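Search this forum Search Advanced search

Vashisht Methods Forum: Hand-held collection, effect of location changes

kvass_wemham
The Wemham group has completed its comparison. Policies trained on 600 demonstrations from a single room succeeded in 11 of 28 trials at an unfamiliar site. With the same number of demonstrations spread over 20 locations, the figure was 20 of 28. Large shared halls were included among the locations. 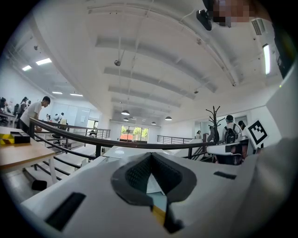
Farzana Jafri replied that the comparison does not separate location from operator. The Tramdale sessions used different staff at each site, and variation in hand speed could account for part of the gain.

kvass_wemham
The point is accepted in part. Operators were rotated in both conditions, although less often in the single room.

pranedwood_lab
We would not accept it even in part. Our October runs kept one operator throughout and the gap remained.

f_jafri
Please post the per-site results. I maintain my objection until then.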